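Vikik 40 Handline Reel: a season of use

We bought the Vikik 40 in February at the chandlery in Urrego, the week before we left the boatyard. Our old rod holder had corroded through at the clamp and I didn't want to drill the pushpit again for another one. The Vikik is a plain hand reel on a rail bracket, with a drag knob on one side and a folding crank on the other. It came with 100 meters of line already wound on.

Fitting it took one evening. The bracket fits our stanchions with the thinner of the two rubber liners. The instructions are four drawings and no words, and the drawing for the drag washer is upside down. If the reel slips however hard you turn the knob, take the washer out and flip it.

We have towed a lure with it on every passage longer than a few hours, usually at 5 to 7 knots. The clicker is loud enough to hear from the galley with the engine running. Drag is smooth up to a medium tuna. On anything bigger it gets hot and starts to grab, and we had to slow the boat and bring the fish in by glove.

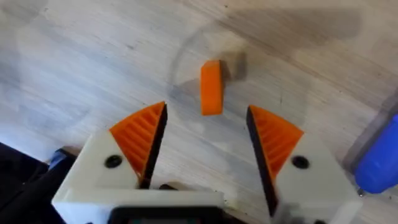
The supplied line is poor. It kinked after the third trip and I replaced it with heavier mono from Wastis, which has lasted. The spool holds less of the thicker line, of course, but we have never needed all of it.

Salt is the other problem. The crank pin is not the same grade of steel as the rest, and ours had rust on it by the time we reached Butmont. A rinse with fresh water and a dab of grease after each passage has kept it from getting worse. The knob, bracket and spool all look fine after 1000 miles.

I compared it with the Wastis deck reel that friends carry. Theirs has a better drag and a stainless pin, but it needs a flat mounting surface and costs nearly twice as much.

Four stars out of five. I would buy the Vikik again for a boat our size, and change the line before leaving the dock. Spare washers are sold in packs of two, and the Urrego shop had them in stock when we last called in.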